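Tea, again

March 31, 2025
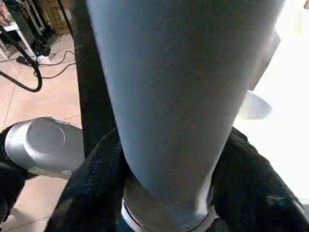 Pale blue, silver rim. Still my favourite colour.

Quick one, kettle's on. Gave up coffee in September and people keep asking how it's going. Fine! Mostly. First 2 weeks were grim, headache behind one eye, snapped at everyone, fell asleep on the bus and woke up at the depot. Then it just sort of lifted.

So now it's tea. Too much tea probaly. Been through a 200g bag of the Lerau breakfast one since payday, which is a lot even for me. Strong, bit malty, takes milk well. Tried the Gamska smoky stuff too and no, sorry, like licking a bonfire. Gave the rest to my sister.

Prosser's on the corner have put their pot of tea up again. £2.58 and you don't even get a biscuit now. Used to be a little shortbread on the saucer. I still go, obviously. Window seat, radio on low, hour with a book.

Sleeping better, that's the main thing. Out by half ten most nights and no more lying there at two doing sums in my head. Skin no different, whatever the magazines say.

Right, must run, dentist. Will do the lemon cake recipe next time, I havent forgotten.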